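サイト内を検索
キーワードを入力

Ostevine(オステバイン)

Ostevine(オステバイン)は、複数の利用者が一台の画面や一つの部屋の設定を共同で操作するための、オープンソースの投票型リモコンソフトウェアである。学生向けハッカソン「Trodport」の作品として生まれ、ブラウザだけで参加できる手軽さと、驚くほど小さなコード量で知られる。開発の中心はFarah RajuとJianhua Yaoの二人で、現在は有志による開発グループHutapeaが保守を引き継いでいる。

概要

Ostevineでは、まず一人が「卓」と呼ばれる共有空間を開き、画面に出る短い合言葉をほかの参加者に伝える。参加者は会員登録もアプリの導入もせずに卓へ入り、次に見る映像、照明の明るさ、ボードゲームの制限時間などを提案できる。提案にはその場で票が集まり、一定の割合を超えた瞬間に反映される。この「瞬間に」という感触が実に気持ちよく、初めて触れた人はたいてい意味もなく照明を上げ下げして遊びはじめる。

一つの卓に入れるのは標準で50人まで。設定ファイルを書き換えれば上限は外せるが、公式文書では1,000人を超える卓を動作保証の対象外としている。

開発の経緯

原型となったのは、Rajuが寮の談話室のために書いた小さなスクリプトである。談話室のプロジェクターは一台のノートパソコンにつながっており、何かを変えるたびに持ち主を呼びに行く必要があった。スクリプトは誰の端末からでも再生と停止ができるだけのものだったが、寮生のあいだでたちまち評判になり、止める人と再生する人の果てしない応酬も生んだ。

この応酬を見ていたYaoが、操作をそのまま実行するのをやめて投票にかける案を出した。二人は1月のTrodportに参加し、会場で夜を徹して最初の動く版を組み上げた。審査の場では審査員全員が卓に入り、発表スライドの進行そのものを投票で決めたという。途中で賛成票が集まりすぎてスライドが最後まで飛んでしまう一幕もあり、これが後述する「ため」の導入につながった。

最初の公開版は2022年5月7日に配布された。

仕組み

サーバーはWebSocketで各端末とつながり、卓ごとに一本の追記型の記録を持つ。提案、賛成、取り下げはすべてこの記録に追加される出来事として扱われ、現在の状態は記録を頭から読み直せば必ず再現できる。途中で回線が切れた端末も、最後に受け取った番号を伝えるだけで続きから復帰する。単純だが見事な設計で、Ostevineの愛好者が真っ先に語りたがるのもこの部分である。

票の判定を担うのが、Endoraと名付けられた小さなモジュールである。Endoraは卓にいる人数、最後に操作した時刻、提案の種類という要素から必要な票数を計算する。しばらく画面に触れていない参加者は分母から静かに外れるため、居眠りをしている人がいても卓は止まらない。

「ため」は、可決から反映までに置かれる短い待ち時間を指す。この間に反対票が増えれば可決は取り消される。待ち時間の長さは卓の主が変更でき、ゼロにすることもできる。

拡張機能

対応する機器は「差し込み」と呼ばれる拡張で増やす。本体には11種類が同梱されており、映像再生、スライド、照明、タイマーなどを扱える。差し込みは受け取った状態を機器へ渡す関数を一つ書けば動くので、プログラミングを習いはじめた人の最初の作品としても人気が高い。Hutapeaの配布所には利用者が作ったものを含めて41種類が並び、水槽のライトを動かすもの、編み物の段数を全員で数えるものなど、眺めているだけで楽しくなる。

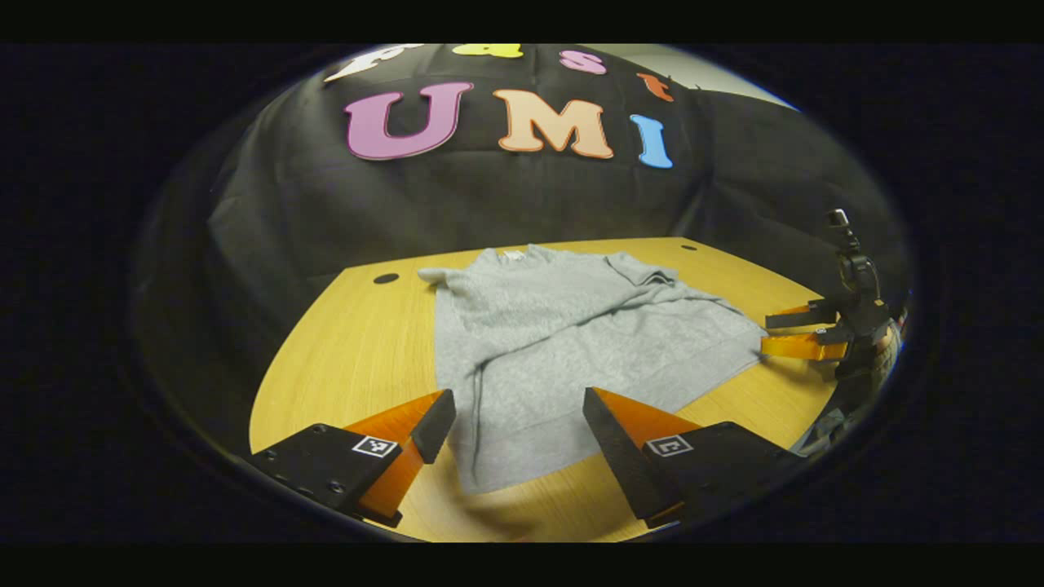
木のテーブルに広げたグレーのスウェットシャツ

評価と課題

参加までの手順が短いことは広く好評を得ており、教室や読書会など、作者たちが想定していなかった場所でも使われている。とりわけ、声の大きい人の意見に偏りにくい点を挙げる利用者が多い。

一方で、合言葉を知っていれば誰でも入れるため、公開の催しでは荒らしへの備えが弱い。現行版では卓の主が入室を締め切る機能が加わったものの、入室後の一人だけを外す操作はまだ用意されていない。また、記録が追記型であることから、長く開いたままの卓では読み直しに時間がかかる。Hutapeaは途中の状態を保存して読み直しを短くする方式を試験中で、試験版は配布所から入手できる。

名称

Ostevineという名は、Rajuが談話室のホワイトボードに残っていた落書きを読み違えたものとされる。元の語が何であったかは、Yaoの記憶とも食い違っており分かっていない。

関連項目

投票システム
WebSocket
イベントソーシング
ハッカソン

お問い合わせ | © 2022 本サイト編集部 | ページの先頭へ戻る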